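Getestet: Lebensmittelnachbildungen »Mustero«, gemischtes Set, 12 Teile, Bezug über Tultum. Einsatzzweck: Auslage, Sprachunterricht, Requisite. Testdauer: von Anfang bis Ende Juni.

Das Set kommt in einem Karton mit Seidenpapierlagen. Eine Stückliste liegt bei, Angaben zum Werkstoff fehlen sowohl dort als auch auf dem Karton. Auf Nachfrage verwies Tultum an den Hersteller, dessen Antwort bis Redaktionsschluss nicht vorlag. Für den Einsatz mit Kleinkindern ist das ein Ausschlusskriterium, für Vitrine und Tisch nicht zwingend.

Bewertet wurden Form, Oberfläche, Maßhaltigkeit im Vergleich zum Lebensmittel, Standverhalten und Reinigung. Als Unterlage diente eine weiße Tischplatte, die Beleuchtung war auf 1000 Lux an der Tischfläche eingestellt. Für den Größenvergleich stand eine handelsübliche Kaugummipackung der Marke 5 mit auf dem Tisch. Sie gehört nicht zum Lieferumfang. 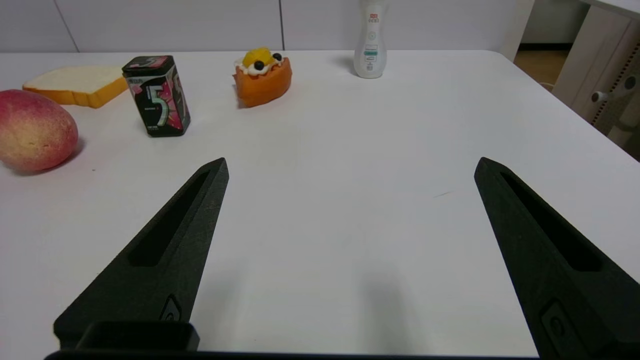
## Form und Oberfläche

Die Brotscheibe ist das einfachste Teil im Set. Krume cremefarben, Kruste goldorange, der Farbübergang ist ohne Zwischenton ausgeführt. Auf Armlänge stört das, ab Vitrinenabstand nicht mehr. Eine Porenstruktur war beim Abtasten vorhanden, sie fällt allerdings gleichmäßiger aus als bei gebackenem Brot. Wer mehrere Scheiben kombiniert, erkennt die Wiederholung sofort, da alle aus derselben Form stammen.

Besser gelöst ist die große Frucht. Der Farbverlauf von Rot und Rosa ins Gelbliche ist weich aufgetragen, feine Punkte brechen die Fläche auf. Welche Sorte gemeint ist, lässt die Ausführung offen. In der Redaktion wurde sie ebenso oft als Mango wie als Pfirsich benannt. Die Stückliste führt sie nur als »Frucht, groß«. Für den Wortschatzunterricht ist eine solche Unschärfe ungünstig, für eine gemischte Schale unerheblich.

Die 2 Tortenstücke sind der eigentliche Kaufgrund. Das helle Stück ist als orangefarbener Keil im Stil einer Obsttorte angelegt: gelbe Fruchtstücke, eine weiße, sahneartige Schicht, dazu zwei kleine dunkelblaue Heidelbeeren. Die Fruchtstücke unterscheiden sich in der Lage ausreichend voneinander, der Belag wirkt gelegt und kaum geprägt. Schwachpunkt ist der Rand, an dem bei unserem Exemplar eine Formnaht verlief. Sie ließ sich mit feinem Schleifvlies abnehmen, der Farbauftrag litt dabei leicht. Das Nacharbeiten empfehlen wir nur auf der Rückseite.

Das Schokoladenstück ist aufwendiger. Der Überzug ist rötlich braun und hochglänzend, mit feinen hellen Sprenkeln, die an Zucker erinnern. Entlang der Oberkante liegt ein Streifen aus dunklen Spänen, an der Spitze dicht gehäuft und nach hinten dünner werdend. Die cremefarbene Schicht darunter ist schmal und sauber abgesetzt. Auf der breiten Hälfte des Keils sitzen Heidelbeeren in drei Reihen. Die oberste hat einen ausgeformten Kelchansatz mit sternförmiger Vertiefung, ein Detail, das in dieser Preisklasse meist entfällt.
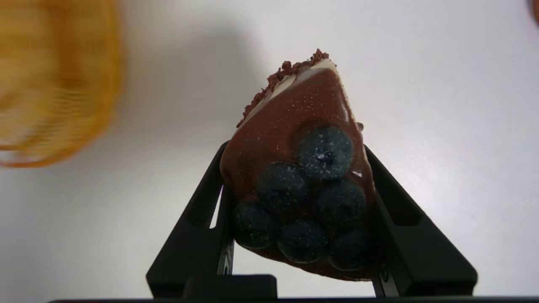 *Schokoladenstück: Glasur, Späne und Beerenbelag in der Nahansicht.*

Der Glanzgrad des Überzugs hat praktische Folgen. Unter Punktlicht entstehen harte Reflexe, die den Farbton der Glasur überdecken. Eine diffuse Quelle, seitlich und flach gesetzt, gibt die Sprenkel deutlich besser wieder. Fingerabdrücke bleiben auf der Glasur stehen und müssen vor Aufnahmen abgewischt werden. Bei Brot und Frucht tritt das Problem nicht auf.

## Maße und Standverhalten

Das Schokoladenstück misst von der Spitze bis zum Rand etwa 10 cm und liegt damit unter der Größe eines üblichen Konditoreistücks. Auf einem Dessertteller fällt die Differenz nicht auf, auf einem Speiseteller schon. Die Brotscheibe ist ebenfalls knapp bemessen.

Alle flachen Teile liegen plan auf. Die Frucht hat keine abgeflachte Unterseite und rollt bei Stößen gegen den Tisch ein kleines Stück. Für die Auslage genügt ein Klebepunkt. Beide Tortenstücke bleiben auch auf einer leicht geneigten Platte in Position. Der Belag saß bei sämtlichen Teilen fest, lose Beeren oder Späne gab es im Testzeitraum nicht.

## Reinigung

Die Anleitung erlaubt ein feuchtes Tuch und Spülmittel, Alkohol wird ausgeschlossen. Wir haben uns daran gehalten. In den Zwischenräumen der Späne sammelt sich Staub, der mit dem Tuch nicht erreichbar ist. Ein weicher Flachpinsel ist hier das passende Werkzeug. Heidelbeeren und Fruchtstücke lassen sich problemlos abwischen. Abfärbungen auf dem Tuch: keine.

## Vergleich mit Purba

Das in einer früheren Ausgabe besprochene Set von Purba ist günstiger und farblich gröber. Brot und Obst liegen bei beiden Anbietern auf ähnlichem Niveau. Bei den Torten ist der Abstand groß: Purba druckt den Belag flächig auf, Mustero formt ihn aus. Wer ausschließlich Grundnahrungsmittel benötigt, hat vom höheren Preis wenig.

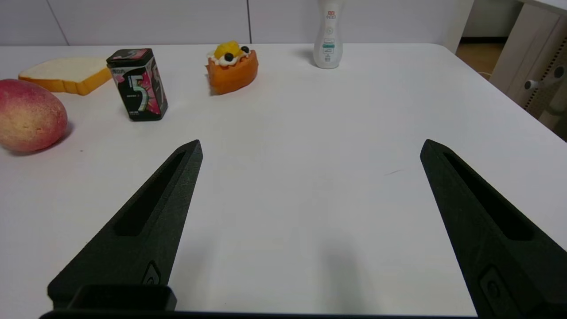

**Smaranda Grecu**
Fachredakteurin Requisite und Auslage, Cultwood

Zum Aufbau noch ein Hinweis. Auf weißem Grund sind die Schlagschatten kurz und weich, die hellen Partien des Brotes heben sich aber nur schwach ab. Ein mittelgraues Tuch verbessert die Trennung, ebenso ein geringer Winkel der Scheibe zum Betrachter, sodass die Kruste sichtbar bleibt. Die dunkle Kaugummipackung zeigt im Vergleich, wie stark kräftige Kontraste die Aufmerksamkeit binden. Neben bedruckter Originalware treten die Nachbildungen optisch zurück. In gemischten Auslagen sollten Verpackungen deshalb hinter den offenen Lebensmitteln stehen.

| Kriterium | Bewertung |
|---|---|
| Form | gut |
| Farbauftrag | gut, Brot befriedigend |
| Maßhaltigkeit | befriedigend |
| Standverhalten | gut, Frucht ausreichend |
| Reinigung | befriedigend |
| Dokumentation | mangelhaft |

Empfehlung: für Vitrine und Requisite ja, sofern die Tortenstücke gebraucht werden. Für den Unterricht mit Einschränkung wegen der unklaren Frucht. Einzelteile sind laut Tultum nicht lieferbar, Ersatz gibt es nur als komplettes Set.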